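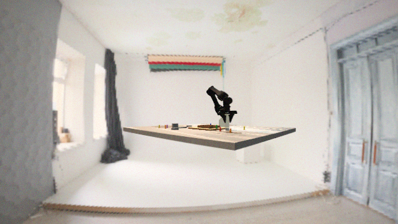

Small things on a big table.

ok quick one, it's past 11 and I should be in bed. Desk clear-out, day whatever. Been meaning to write this up since December and kept not doing it.

So. The desk. Bought a big one when we moved to the Bucur Street place, thinking more surface = more room to work. Wrong. More surface = more places to put down a mug. By last month I was typing on a strip the width of the keyboard with the rest of it under mail, cables, receipts, two dead pens and a stapler I don't own staples for.

Rule I went with: take everything off. Everything. Onto the floor, onto the bed, whatever. Then only 5 things get to come back the first day. Not five categories, five things. Mine were laptop, lamp, notebook, one pen, coaster. Felt ridiculous. Lasted till lunch, when I needed a charger. So six. Fine.

After that you add stuff only when you go looking for it. If I had to get up and dig through the pile on the bed for it, it earned a spot. If a week went by and I never went digging, drawer or donate. The hole punch did not make it. Neither did the little fan, which I thought I loved.

Paper was the worst. I had more than 100 loose sheets, I only know that because I fed them all through the scanner and it keeps a tally. Warranty cards for things we got rid of two apartments ago. A manual for the old Furkow kettle (kettle died, manual in perfect shape). Kept maybe a folder's worth. Shredder overheated twice and I had to go eat a sandwich and wait.

Cables. I have a box. You have a box. I tipped mine out and tried each one in something, and if it fit nothing in the house it went in the recycling bag. Took 60 minutes, which was annoying, but I found the camera cord I'd already replaced. Twice.

Things I bought, becuase of course I bought things:

Melamen drawer dividers, the adjustable kind. $8 for the set. Good. They slide around a bit if your drawer is deep, so I stuck a bit of putty at the ends.

Rarnex cable clips. Meh. The sticky pad let go on day three and the whole bundle went down behind the desk with a crash at 2 in the morning. Using binder clips now. Binder clips are free if you work in an office, just saying.

A tray for mail. Was against this, trays are where mail goes to die. But a shallow one fills up fast and then you have to deal with it, so it's sort of working. When it's full I sit down with coffee and go through it. The deep wire one I had before could hold a whole winter.

What hasn't worked: wiping it down every evening. Did that four nights running, then didn't. Also the "one pen" thing, there are three pens on here right now and I don't remember letting the other two back in.

Back feels better though, I think from not sitting twisted to one side to avoid the pile. And I can put a plate down. Had dinner here tonight, which is probly a bad habit to start.

Next is the closet in the hall. Have opened the door and closed it again. If anyone has a way of storing wrapping paper rolls that doesn't involve them all falling on your head pls leave it in the comments. Typed this way too fast, will fix the spelling tomorow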